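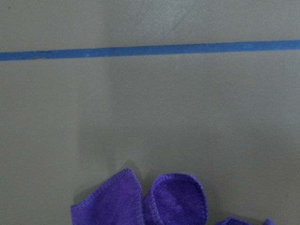 Blue tape and a purple microfiber cloth on the work surface.

Ask for the robot's bill, all of it
By Oana Bogdan

Every spring the Curnville shared workshop draws up its equipment list, and every spring one line eats the rest. This May the line says "robot arm, tabletop work." Members have been asked to back it. I sit on the budget side and I'm not ready to.

The price on the sheet is for the arm. Karthikeyan Amin, who wrote the proposal, is a careful man and he got 3 quotes. All of them stop at the edge of the machine. I have bought enough equipment for this place to know where the money goes after that, and it goes to hours. Somebody's hours, usually a technician's, and we have two technicians.

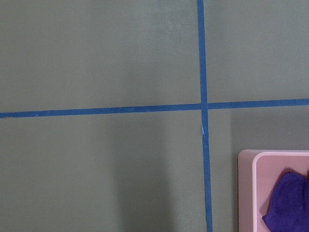

Setup labor is the line I would add first, and I would make it a big one. Before an arm does anything useful, a person has to decide where things go and mark it out. A purple cloth in a pink container, with tape that looks hand-laid to divide up the table, is cheap stuff. You could buy the lot with what's in the coffee jar. The afternoon spent laying it out isn't cheap, and neither is the next one when the task changes. The proposal gives all of this 10 hours for the year. I'd like to see how that number was reached.

Lucinda Pettigrew tells me I'm being stingy, and that we said the same about the laser cutter. Fair enough. We also waited up to 42 days for a part for the laser cutter, and paid rent on the floor under it the whole time.

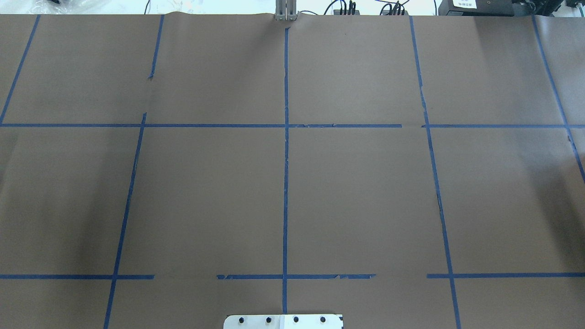

Brown paper marked out with blue tape, with the gripper fingers at the far edge.

So rent one. Vitby leases arms by the quarter, and a quarter is long enough to keep an honest log of who stood next to it and for how long. Put cables, spares, tape and table space in the same column as the arm. If the total still looks good in the fall, I'll vote for it, and Lucinda can remind me of this piece as often as she likes.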